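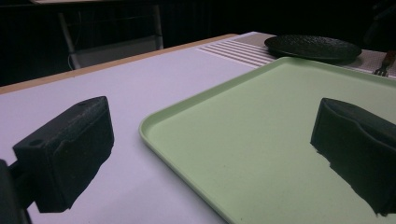 Gunitz Tea and Herb Forum: Loose Leaf Team

Bitter rooibos and nettle blend

I steep the Parsa nettle blend in 200 ml of boiling water for six minutes and it comes out bitter. The box says one teaspoon. Is the time wrong, or the water?
Posted by Emiliano Arriaga, 8 December 2023

Yatziri Ledesma
Time. Nettle leaf releases most of its tannin late. Cut to four minutes and keep the teaspoon level. Cover the cup while it steeps. If it is still bitter, try filtered water, as hard water dulls the rooibos and leaves the nettle on top.

clunham71
I just add honey. Never had the Parsa one though.

Drokanport
Check the cut. Fine cut needs less time than whole leaf.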